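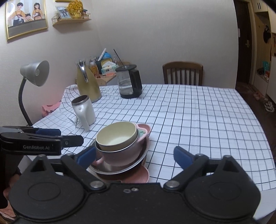

I've been keeping a list of how dishes get stacked at the end of a meal for longer than I'd care to admit, and this folder is where it lives now. It's a plain table of stacks: what was on the bottom, what went inside what, and what else was sharing the table. A typical entry is the little yellowish bowl inside the pink one with the handle, both sitting in the shallow stainless steel one, with the grid tablecloth underneath and the glass kettle further back. If that sounds like your idea of a good time, come on in!

# Dundunside Table Stacks

Compiled by Chelsea Hartley, June 2023

## What's in the folder

- `stacks.csv` — the main file, 367 rows, one row per stack
- `pieces.csv` — the dishes themselves, with their short names and colours
- `table_side.csv` — things that stay out on the table (kettles, flasks, travel mugs and so on)
- `notes.md` — my rambling, which you can skip

Everything is plain text, comma separated, and opens fine in any spreadsheet program. The main file was called `Chiu` for ages, after the tab I first typed it into, so if you've got an older copy and the name looks odd, it's the same thing. I only tidied the column names.

## Why I started

I wanted to know how much cupboard I needed. We were fitting out the kitchen at Dundunside and the cupboard people (Bulico, very patient with me) asked how high the shelves should be, and I had no idea. I knew what we owned, but I didn't know how we piled it up, and a bowl with a handle takes up a silly amount of room compared with one that hasn't got one. So I started writing down stacks as I cleared, and then I kept going long after the shelves were up. It's quite a soothing habit, to be fair. I recommend it with a cup of tea.

## Columns in `stacks.csv`

| Column | What goes in it |
|---|---|
| `stack_id` | a running number, never reused |
| `meal` | breakfast, lunch, tea, or `other` |
| `top` | short name of the uppermost piece |
| `base` | whatever touches the table |
| `middle` | anything in between, top to bottom, split with a semicolon |
| `handles` | `in`, `out` or `none` |
| `cloth` | `grid`, `plain` or `bare` |
| `wobble` | 0 for steady, 1 for a bit dodgy, 2 for carry it yourself |

The `handles` column is my favourite. `out` means a handle sticks past the widest piece underneath it, and those are the stacks that catch on your sleeve on the way to the sink. If a stack has one handle in and one out, I put `out`.

Colours are a matter of opinion! I say yellow, my sister says green, and we've both been wrong about cream. Use the short names in `pieces.csv` if you need to match things up, and treat the colour column as a friendly hint.

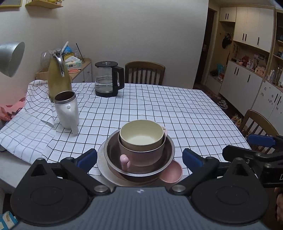
## How I decide what a stack is

Two pieces or more, one resting on or in the other. A spoon left in a bowl doesn't count. A plate on its own doesn't count either, although 20 of the earliest rows are single plates from before I'd made up my mind, and I've left them in with `middle` and `base` blank. Filter them out if they annoy you.

When something small is tucked in beside the stack, half under a rim, I put it in `middle` with a question mark after the name. I went back and forth on that one. It isn't really in the stack, but if you pick up the big bowl without looking you'll find out that it sort of is.

Nested means the upper piece sits down inside the lower one. Perched means it's resting on the rim. I didn't record the difference until row 225, so there's a `(p)` after perched pieces from that row onward and nothing before it. Sorry about that, I'd love to go back and fix it but the dishes were washed years ago.

## The table-side things

`table_side.csv` is shorter and scrappier. I added it because the stack always ends up on the near edge, where you can reach it, while the tall stuff drifts to the back, and I wanted to see whether that held up at other people's tables. My aunt's place at Trasham has a much narrower table and everything just lives in a line down the middle, so no, not really.

I've listed the kettle, the thermos jug and the travel mugs as separate rows even when they're side by side. Fullness isn't recorded. I tried it for a bit and gave up, as you can't tell with anything that isn't glass.

## Known problems

- December rows are overstuffed with serving platters and visitors' Tupperware, and they'll throw off any averages you take.
- "Tea" is the evening meal. I've had three emails about this.
- Metal bowls are under-reported in the first half of the file. I was calling them all `mixing` at the time, even the shallow ones.
- A rucked-up cloth makes the wobble score worse, and I haven't separated that out. If you're cross about a 2 on what ought to be a steady stack, it's probably the cloth.

## Using it and adding to it

Help yourself. Please keep my name with it and say which copy you've got. If you want to send me rows from your own table I'd be thrilled — use the same columns, start your `stack_id` with your initials, and tell me what your pieces are called so I can add them to `pieces.csv`. Chipped favourites very welcome.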